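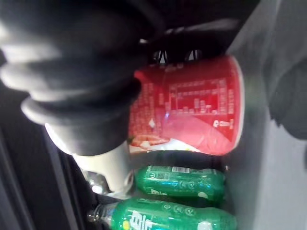 **Review: Condetine soft-finger picker, one April to September on our packing benches**

We pack mixed snack and drink orders for small shops. The Condetine arm went onto bench three in April and has handled 971 orders so far, mostly cup noodles, chips and soft drinks.

The soft fingers are the best part. They hold printed cups without crushing them, and the ridged segments can be swapped in 10 minutes. Bottles lying side by side are harder. It will often nudge one before it gets a grip, and 116 orders had to be finished by hand.

The Drindley software is slow to learn new items. A change of label colour can mean teaching a product again, and the help pages are thin.

As for the work itself, the three of us on that bench do less reaching and more checking. Sore wrists have eased. The day is quieter, and some of us miss the chat that came with packing in pairs. Hours haven't been cut, but the casual shift before Christmas hasn't been offered yet – management should say so either way. We also asked for the training to be paid at the higher rate, and it was.

We tried the Barbu unit first. It was cheaper, but it dented cups.

Worth having for light grocery lines. For heavy bottles I'd keep a person there.

September 21, 2019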